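Tuesday, afternoon. Drawer box, stiffness and refit

Box is Furnis pattern, job 2229. Started after lunch, stopped a bit before five.

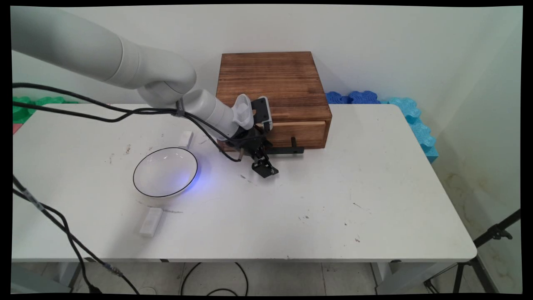 The drawer still binds in the last part of its travel. It starts out fine, then tightens up with a small tick on the left side. Same thing with the box turned end for end on the bench, so I don't think the table is out of level. I put the long level on it anyway and it was good both ways.

Pulled the drawer out and looked at the runners with the lamp down low. Left one has a shiny patch toward the back, and the bottom edge of the drawer side has a matching one. The stain has built up there. Whoever did the second coat (me, in May) let it run down inside the opening and it dried as a ridge. You can feel it with a fingernail but it doesn't show unless the light is right.

What I did:

Scraped the ridge off the left runner with the card scraper. Light passes, back to front.

Sanded the bottom edge of the drawer side with 220 on a block, nine strokes, wiped, tried it, then nine more. Left the right side alone. It isn't touching anything and I don't want to open up the gap.

Rubbed paraffin on both runners and both bottom edges. Buffed the extra off with a rag so it won't collect dust.

Tried it again. Much better on the way out. On the way in it still wants to be pushed in the middle. If you push at the right corner it racks and stops short. Some of that is just how a wide drawer in a squarish box behaves. I could add a center guide under the bottom, but that means taking the bottom panel off, and the panel is glued in this one. Leaving it for now.

Handle. Keir Halliday asked whether we want to keep the straight black one or go back to a knob. I'd keep it. It stands well out from the front, so you can get hold of it without scraping your knuckles on the wood, and it gives you something to push on as well as pull. The drawback is that it works as a lever. Pull on it sideways and all of that goes into the screw. The screw was loose again this morning by maybe a quarter turn. I took it out, put a wider washer on the inside of the drawer front, and ran it back in with a drop of the blue threadlocker. Don't touch it until tomorrow so the stuff can set.

If it loosens again we should through-bolt it. Adudik has a backing plate in their hardware list that looks about right, part 2179, but the drawing doesn't give the hole spacing. Need to call them.

Finish. The top has held up. The front has worn lighter along the upper edge of the drawer and I'm not going to touch it up. Every coat there makes the opening tighter, and that is how we got into this. If somebody wants it to match, take the edge down first and then stain, and keep the brush out of the opening. Masking tape inside the lip would do it.

Things that go in the drawer. Tried the white blocks in it one at a time and then together. They fit lying flat with the drawer closed all the way. Stood on end, the bigger one catches under the top. The bowl doesn't go in the drawer and was never meant to. It stays out on the table for holding the blocks between tries. Please put it back on the left when you're done. I keep finding it over by the sink with screws in it.

Also, the second box (the one from Turkthorpe) has the same runners but was finished before assembly, and it slides without any trouble. So for the next four, stain the parts first and keep the runners bare, wax only. I've written that on the cut list in pencil. Keir, if you print a new cut list, please carry it over.

To do:

Check the handle screw in the morning, by hand only, no driver.
Call Adudik about the spacing on 2179.
Get more paraffin, we're on the last stub.
Measure the drawer opening left and right at front and back, and write it inside the lid of the parts bin. I meant to do it today while the drawer was out and forgot, so it has to come out again.
Look at whether felt on the back stop would quiet the knock when it closes. There's a strip left over from the Na job in the second cabinet.

Scraper needs a new burr. Left it on the grinding bench with a note.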